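Gallery: a month with the Prolludeo hand-held gripper kit

Page updated in September

Prolludeo sells a hand-held gripper kit. You hold it like a litter picker, squeeze, and a camera records what the two fingers do. The recordings are meant to be used later to teach a robot arm the same job. The kit costs 340 for the hardware and there is a yearly fee for the software, which the sales page mentions once, near the bottom, in grey.

We paid for ours. It went back to the box twice and came out again twice, and it has now been used by several of us on the sort of small household jobs that the sales page says it is good at. The page below is a gallery and not a full review. The full review will wait until we have had a trained arm do anything at all with what we recorded, and we are not there yet.

A few things before the gallery.

The claim. Prolludeo says that 2,000 short recordings are enough for "most tabletop tasks". It doesn't say which tabletop tasks, or what counts as doing one. Picking up a bag is a tabletop task. So is threading a needle. I wrote to ask and was sent a link to the page I had been reading.

The fingers. They are orange, ribbed on the gripping faces, and they are the best part of the kit. They bend a little when you close them, which helps a lot with handles, cords and anything else thin. Spare fingers are sold in pairs only. If you wear out the left one you will own an extra right one, and I would expect to wear out the left one first if you are left-handed, as I am.

The markers. Each finger sits on a black mounting block, and each block has a small square black-and-white marker on it. The software reads these to work out how far open the fingers are. In good light it does this well. Late in the afternoon, with one lamp on, it lost them often enough that I gave up and went to make tea. Keep them clean. There is a line about this in the booklet, but it is on the same page as the warranty and I doubt many people will get that far.

The view. The lens is very wide. Anything close to the middle looks large and anything near the rim looks small and a long way off. The people who sell it say this is what you want, as it lets the recording take in the table and whatever is on it as well as the fingers. Fair enough, but it makes the recordings tiring to check by eye, and somebody does have to check them.

On to the work itself. We used the kit on a light wooden table with ordinary things on it, and the job was bag handling: take hold of a loop handle, lift, put down, let go. Loop handles are a good test because they flop about. A stiff box would flatter any gripper.
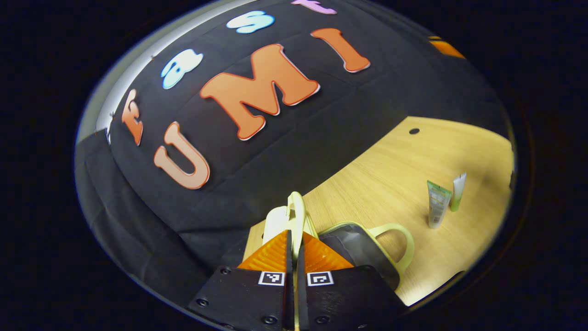 Bag handling. One cream loop is between the orange fingers and the other arches over the table, with two upright tubes further back and the lettered black cloth behind.

What I like about this one is how little room there is. The gap between the fingers is narrow and the loop is tall and thin, so the person holding the kit has to line it up with some care. You learn to do that in an afternoon. Whether an arm would pick it up from our recordings is the whole question, and a still picture can't answer it.

What I like less is the bag. It is dark grey with a glossy, crinkled surface, and I would have liked to see how the software copes with shine. Prolludeo's own sample recordings all seem to use matt cups and matt blocks. I can't prove this was done on purpose. I would still like to see them try a crisp packet.

Backgrounds are another sore point. The booklet tells you to vary what is behind the object, and then gives no advice on how much. Big orange letters on black cloth are certainly different from a bare wall. The support desk told me that "any natural variety" was fine. I asked if there was such a thing as too much and the ticket was closed.

How it sits beside the others

We had the Rellow kit on the same table for a shorter spell. It is heavier, the grip is less comfortable and the fingers are flat and hard, so loop handles slid out of it more than once. Its software, on the other hand, lets you throw away a bad recording with one button while you are still standing at the table. With Prolludeo you have to wait until the end and go hunting through a list. After a long session that list had 113 entries on it, all named by time and nothing else. I deleted a good one by mistake and there is no undo.

The Zirel add-on is a different sort of thing – a clip-on handle for a camera you already own – and I only mention it because readers keep asking. It is cheap. I haven't found anyone who has kept using it.

Small things, in no order

The screws on the mounting blocks take a hex key that isn't in the box.

The trigger squeaks. A drop of oil cured it for 6 days and then it squeaked again.

My wrist ached after an hour. The sales page shows somebody using it with a straight arm and a smile, which I have tried, and it is worse.

The carry case is very good. I would buy the case on its own.

Would I buy the kit again? At the price of the hardware alone, perhaps, if I already had an arm and knew what I wanted it to do. With the yearly fee on top I'd want to see one of these 2,000-recording tasks done from start to finish, on somebody else's table, with the failures left in. Prolludeo has been asked for this. If the company sends anything it will be added to this gallery.

Words and gallery: Chávez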